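In praise of the dull backup

I have become the sort of person who gets excited about backups, and I'm not sorry. My friends change the subject. My sister has started leaving the room (she has lost two phones' worth of photos, so you'd think she might stay).

What set me off was a talk by Reiko Nishimura last May, at a small evening meet-up for people who look after computers in schools and surgeries. She spent most of an hour on one idea: a backup you haven't restored from is only a hope. I went home and tried to restore a single folder from my own. It took me until past midnight, and 182 of the files came back as gibberish. Years of them! I had been getting a cheerful green tick every morning the whole time.

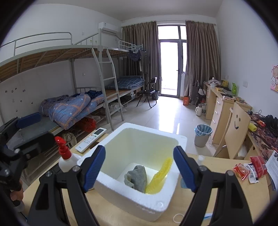 So I started again from nothing, and I've loved every minute of it. I use Nater now, a plain little program with a grey window and hardly any settings. It copies what has changed, checks each copy against the original and writes down what it did in a text file that I can read over breakfast. I had used Dotora before that, which is prettier and sends you charts, but I could never find out from a chart whether my tax letters were safe.

The best bit is the restore drill. Once a month I pick a folder without thinking too hard and bring it back on to an old laptop, as if the main one had gone in the canal. The first drill took 97 minutes, most of them spent hunting for a password. The latest took 12. I can't tell you how pleased I was. I made toast.

People will say that the big online services do all this for you, and some do it very well. I keep a copy with one of them myself. But syncing will pass on a mistake as faithfully as it passes on your work, and if you delete a folder on Monday's train by leaning on the wrong key, it may vanish everywhere by lunchtime. A separate copy, kept on a drive that spends most of its life unplugged, doesn't care what you leaned on.

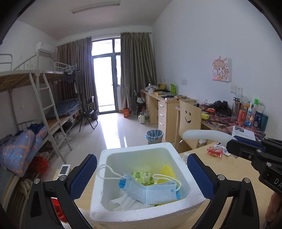 What I'd like software makers to do

Put the restore button on the front page, as big as the backup one. Nater nearly manages it. In Jasodholm, the program my old office used, it sat four menus down under "Advanced", and I met people there who had run it for years and thought it only worked in one direction.

Then remind us to try it. My software nags me to change my wallpaper and rate my printer, so a monthly "shall we get one file back, just to see?" would be very welcome. I would click it every single time.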